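Why Does Your Tummy Rumble?

Has your tummy ever growled right in the middle of story time, loud enough for your neighbor to giggle? Mine has, plenty of times, and I'm a grown-up! The growl even has a fancy name, borborygmus (say it "bor-buh-RIG-mus"), and I hope you'll try it out on your family tonight.

Your stomach and intestines are like long, stretchy tubes with muscles in their walls. Those muscles squeeze and squeeze to push food and air along.
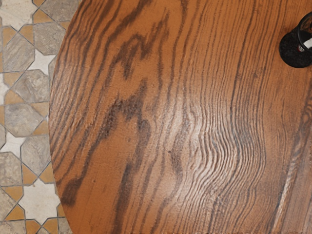 When there's food inside, it muffles the sound, a bit like a pillow over a radio. About 2 hours after your tummy empties out, the muscles start squeezing again to sweep up leftover crumbs, and all that air goes gurgling around. So have a snack, drink some water, and let it sing!

Kavinda Liyanage, 16/10/2018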